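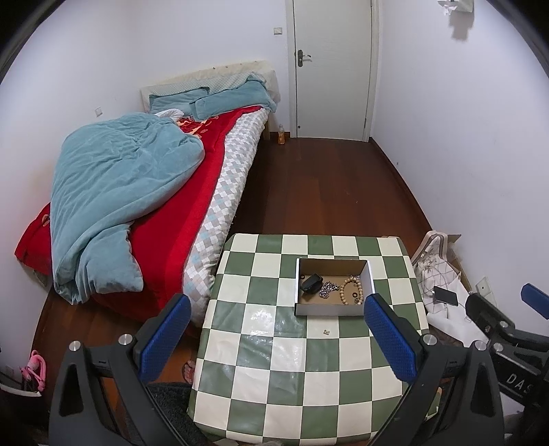 About Entili

Entili writes software that turns recorded hand movements into control programs for robot arms. We started with two people and a shared desk. Today there are 11 of us, most of them programmers, and we work for companies that build or run robots and don't want to write the whole software stack on their own.

We do not make robots. Our customers pick the arm and the gripper, and we supply what runs on top: the part that works out where things are, the part that decides what to do next, and the part that turns that decision into motor commands. We also sell the tools we use to check all three.

What we work on

Most of our work is with small household things. Boxes, cords, jewelry, keys, caps and lids. Large, stiff objects are well covered by other firms, and we send people to them when that is what they need.

Small things are hard for software in dull ways. A chain has no fixed shape, so a stored model of it is of little use. A ring can be narrower than the error in a depth reading. A bracelet can be picked up from any side, but only some of those grips let you put it down again where you want it. Shiny surfaces confuse the depth estimate, and a patterned tablecloth gives the object detector plenty of edges that belong to no object at all.

Our training recordings are made in ordinary rooms with hand-held grippers. A person does the task at normal speed, and the software later has to recover the path of the fingers, the opening width and the moment of contact. Sorting out those three signals and lining them up in time takes up a large part of our week.

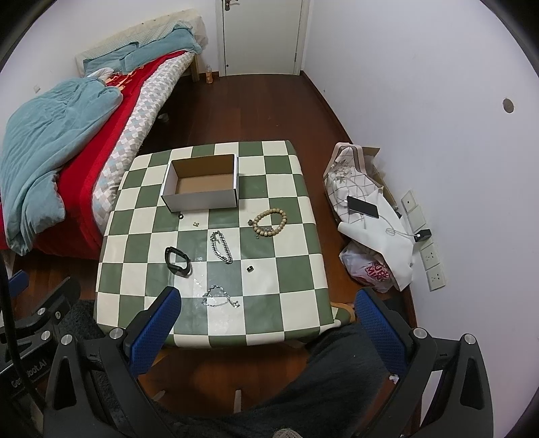 Nabila Tarigan wrote to us that chains were the reason her team gave up on their old planner. It kept looking for the center of the object, she said, and the center of a loose necklace is usually a patch of bare table. Her question was whether we had fixed that or only hidden it.

The answer is that we changed what the planner looks for. It no longer asks for a center. It asks for a short piece of the object that both fingers can close on, and it ranks the pieces it finds. For a necklace, it tends to rank pieces near the clasp lower, as a grip there slips more often in our tests. It still fails when two chains lie across each other. We have an open ticket for that and no date for closing it.

Our products

Brivumero is the planner. It takes in camera images and the state of the gripper and gives back a short series of moves, which it updates as new images come in. It can run on the computer that sits next to the arm and does not need a network connection. The current release ships with 20 task templates, such as "take out," "put in" and "lay flat." Customers can change these or write their own.

Zondance is the replay tool. You load a recording, and it shows the images, the finger opening and the estimated path side by side on one timeline. You can step through it one image at a time, mark a stretch as bad, and leave a note for the next person. We built it for ourselves after too many arguments about which recording had the time offset. Several customers use Zondance and nothing else from us, and that is fine.

Both products read the same file format. The format is written up in full on our documentation pages, and you do not have to buy anything to use it.

How we test

Every release of Brivumero has to pass a fixed set of 400 replayed tasks before it goes out. The set changes once a year, in May, when we retire tasks that every version has passed and add ones that customers have sent in. Replay catches mistakes in perception and planning. It does not catch much in control, so after replay we run the release on a real arm, starting at low speed.

When a release does worse than the one before it on any group of tasks, we say so in the release notes and name the group. The last release was slower on thin, flat objects. If those are most of what you handle, stay on the older version for now. We still support it.

Who we are

Tihomir Dimitrov started the company and still writes much of the motion control code. Ratih Ngui runs the perception group and decides which recordings go into training. Aisyah Latuheru is in charge of Zondance and reads every bug report that comes in about it. Irfan Saragih handles setup at customer sites and is the person you will most likely talk to first.

Our office is on the second floor of the Galitz building, suite 151. The elevator stops running at 6 p.m., so use the side stairs after that.

Getting in touch

If you want to know whether our software suits your task, send us a short recording or a plain description of the objects and the gripper. Please include the finger width and the largest opening. Irfan will write back with questions, or tell you that we are not the right company for the job.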